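The long life of the plain kitchen

When the mill at Rullport closed, the company houses were sold off one street at a time, and most of the buyers were people already living in them. The kitchens went with the houses. They were small, square and built to one plan, with a sink under the window and a larder on the north wall. Of the 411 houses in the original scheme, most still have the larder.

Bujar Papadopoulos grew up in one and has spent much of his working life refitting the rest. He charges less than the showrooms in Lonero and takes longer. His usual advice is to leave the room where it is.

"People want the wall out," he says. "Then they want somewhere to put the plates."

The average kitchen in Rullport is replaced every 30 years, by his reckoning, which is slow. He puts it down to money, and to the fact that the old cupboards were screwed together and can be mended. Hinges are the first thing to go, then the drawer runners. A new set of runners costs very little, and fitting them takes a morning if the carcass is square - it seldom is.

What has changed is the amount of worktop taken up by things with plugs. The first tenants had a kettle and perhaps a wireless. The larder shelf did the rest, and the table was for cooking as well as eating. 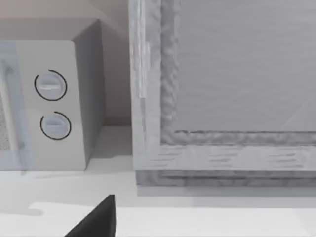 Cyrill Schnyder thinks the larder is overrated. It is cold in winter and damp in spring, he says, and he would sooner have had the space for a second sink. He took his out and has not missed it, though he kept the door, now hung on the shed.

Papadopoulos did that job and argued against it. The two remain on good terms.

The last untouched kitchen on Sowa Street came up for sale in October. It had its first taps, a stone shelf and a bill for 936 bricks pinned inside the larder door. The new owners have asked for the shelf to stay. Work starts on the drains first, and the plasterer is booked for a Saturday.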